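Wostora hand-held gripper kit: review after a month of use

I put this one together in our shared workshop in April and have been using it at home since. It is a two-finger gripper you hold and work by hand, meant for people who want to try out finger shapes and pads before they commit to motors.

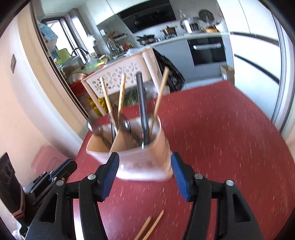
What you get

The kit I bought cost $99 and came with the black jaw arms, the body, a bag of pivot screws and 2 ribbed blue pads. The body has triangular cutouts on the sides, and you will want them when you need to get at the linkage later. No camera mount in the box. I printed mine.

Assembly

It took me an evening. The manual skips the order of the pivot screws, and I had to take the left jaw apart again to seat a washer. Hsin-yi Peng built hers at the next bench and did the same thing. Tighten the screws until the jaw stops wobbling, then back off slightly. A drop of threadlocker helps – mine loosened after almost 20 minutes of steady squeezing.

Use

Most of my testing has been in the kitchen. A squarish plastic utensil holder full of chopsticks and spoons is a good target: flat sides, a flared rim, and a load that leans every which way. The pads sit well against that kind of wall if you come in low. Single chopsticks on a tabletop are harder. The fingers are chunky and you have to approach at an angle.

The handle is fine for short sessions. Nazmiye Karaca has smaller hands than I do and found the reach to the trigger too long.

Compared with the Jivis

The Jivis gripper is lighter and has a better manual, but its pads are glued on. On the Wostora they slide off, so I can swap in my own.

Verdict

Four out of five. I would buy it again, with a spare set of pads.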